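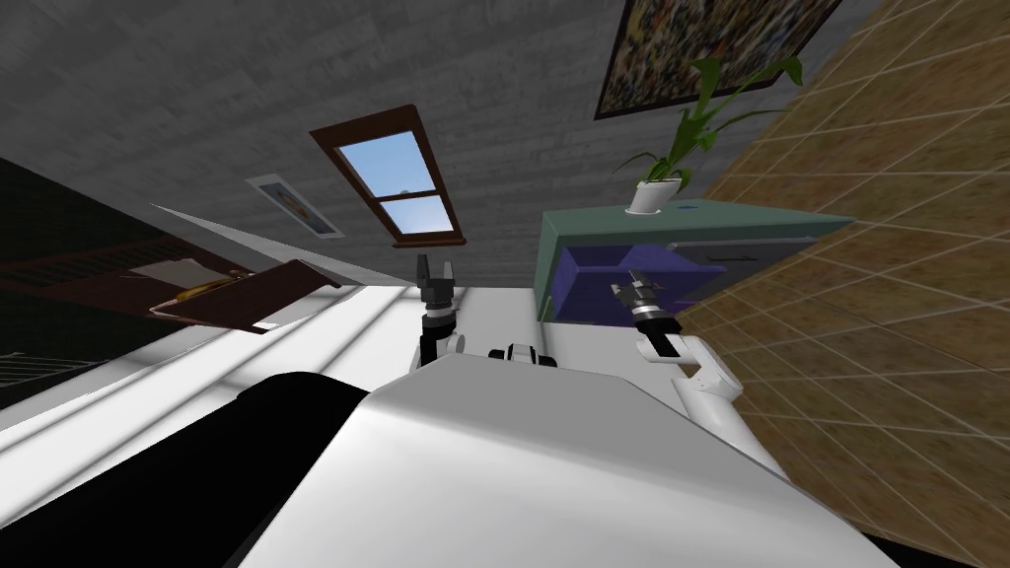
A simulated two-armed robot with its right gripper inside an open drawer, in a room from the Osach set.

Linell, a small software group that builds training material for household robots, has started gathering drawer and cabinet examples in simulation. The work began in June and covers one family of chores: opening a drawer, putting something in or taking something out, and closing it again.

Each example is made by a person. An operator wearing a headset moves two hand controllers, and the arms of a simulated robot follow. The software stores the joint positions, the gripper commands and the view from the robot at every step. A written instruction goes with each recording, such as "open the upper drawer" or "close the drawer on the left." A learning system is later trained on the pairs.

The project is called Osach. It is led by Ívar Þrastardóttir, who moved over from Linell's grasping work in the spring. Þrastardóttir said drawers were picked first because they give a clear result that the simulator can check without a person looking. The drawer has slid past a set distance or it has not.

"You get a clean label at the end of every attempt," Þrastardóttir said. "That matters more to us right now than having a hundred different chores."

Operators work in sessions of 30 minutes and then take a break. In a session they may be given the same instruction several times, with the furniture, the wall finish and the objects changed between attempts. The robot's starting pose is changed too. Early models trained by the group did well from one starting position and poorly from any other, and the changed poses are meant to fix that.

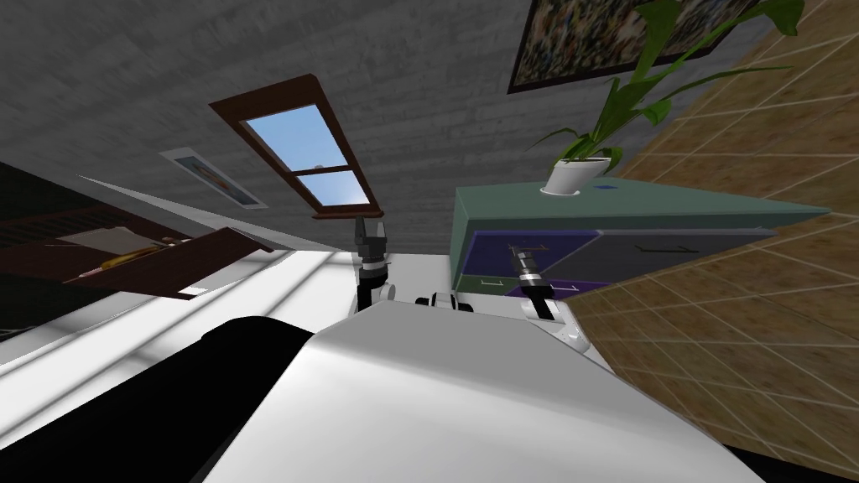 Failed attempts are kept. If a gripper slips off a handle and the operator goes back for it, the whole recording is stored and marked as a recovery. If the operator gives up, the recording is stored in a separate folder that is used for testing only. Þrastardóttir said the group used to delete both kinds and regretted it.

Recordings are reviewed before they go into the training set. A reviewer plays each one at double speed and checks that the instruction matches what the arms did. The most common fault so far has been a mismatch in wording. Operators and instruction writers did not always agree on which drawer was the "left" one when the robot stood at an angle to the furniture. New instructions go by color or by row where they can.

Long pauses are also trimmed. A person who stops to think for a few seconds teaches the model to stop as well – something the group saw in its first round of tests, when the simulated arms would hang in front of a cabinet and do nothing.

The rooms come from Warari, a scene library that Linell licenses. Furniture can be swapped in and out, and handles can be moved or made thinner. Around 5 percent of the rooms had to be sent back for repair, mostly for drawers that passed through the side of their own cabinet or handles that could not be gripped from any direction.
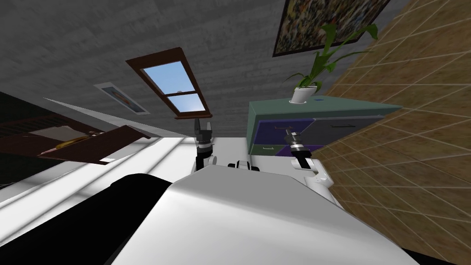 Krūmiņa is less sure that simulated drawers will carry over to real kitchens, saying that a real drawer sticks, tilts on its runners and is usually too full, and that a model that has only met smooth ones will pull too hard or let go too soon. The remark came during an open online session on the project, and Krūmiņa asked that friction and drawer weight be varied as much as the colors are.

Þrastardóttir replied that friction is already changed between attempts but over a narrow range, and that the range will be widened in the next round. Weighted drawers will take longer. The simulator slows down when a drawer holds many loose objects, and operators find the lag hard to work with.

The group plans to spend 3 months on drawers before moving to hinged doors. Tests on a physical robot are to start after that. Linell has not decided whether the recordings will be released outside the company, though the instruction list and the review rules will be posted on its project page.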